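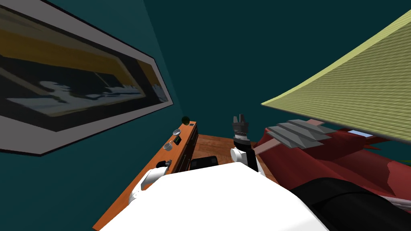

Devura, a publisher of surname research and family record indexes, has released the second edition of its Central European Surname Register, covering names recorded in parish, land and tax documents. The new edition contains 524 surname entries, each with a list of recorded spellings, the earliest dated source found and a note on probable origin. Entries can be ordered as printed sheets for display. The standard sheet is set for a thin black frame with a wide white mat, the same arrangement as the framed abstract hanging on the teal wall, and the text block is kept narrow so that no line falls under the mat. Sheets are also sold unframed.

The register replaces the first edition, which listed 400 surnames and gave a single standard spelling for each. In the second edition every entry opens with the form found in the oldest source consulted, followed by later forms in date order. Modern spellings are cross-referenced. A reader who looks up Grube, for example, is directed to the entries for both the occupational and the place-based use of the word, with the sources for each listed separately.

"The first edition sorted everything under the modern spelling, and that caused errors," said Hildegard Grube, editor of the register. "Two families with unrelated origins were placed in one entry if their names were spelled alike today. We have divided those entries wherever the records allow it. Where the records do not allow it, the entry says so."

Names are assigned to one of four classes: patronymic, occupational, local and descriptive. A fifth label, unresolved, is used when the sources support more than one reading. Names formed from a father's given name make up the largest class. Local names, taken from a village, a farm or a feature of the land, are the second largest.

The treatment of feminine forms has been revised. Czech and Slovak surnames ending in -ová are now entered under the masculine form, with the feminine form shown directly after it. Forms that do not follow the usual pattern are listed in an appendix compiled by Ludmila Vávra, who also checked the transcription of the Czech sources. The appendix gives the document type for each form, as clerks writing in German or Latin often dropped the feminine ending or replaced it with -in.

Accents and other marks are printed as they stand in the source. The online index ignores them when searching, so a query typed without marks returns all matching entries. The index was built by Talha Mughal and uses a phonetic key prepared for this edition. The key treats common substitutions such as W and V, C and K, and final -tz and -c as equal. It can be turned off by readers who need an exact match.

Coats of arms are not included. The first edition carried arms beside several names, and correspondence received since then showed that some readers took them as belonging to every bearer of the surname. Arms were granted to persons and passed to their descendants, and a shared surname is not evidence of a right to them. References to published rolls of arms have been kept in the source notes.

The register was prepared from microfilm and from original volumes read in place. Wolfram Fuchs directed the reading of land records and wrote the introduction, which describes the scripts used by clerks in each region and the letters most often confused in them. Abbreviated given names are expanded in brackets throughout.

The printed volume runs to 600 pages and is available from February 2018. Buyers of the first edition may request a printed table showing which entries have been divided, merged or withdrawn. The table is supplied without charge. A supplement of additions and corrections is planned for October, and readers who hold dated documents showing an earlier form of a listed name are invited to submit a copy with the archive reference. Submissions without a reference cannot be used.

Contact for press and review copies: Rukhsana Rajput, Publications Office, Devura.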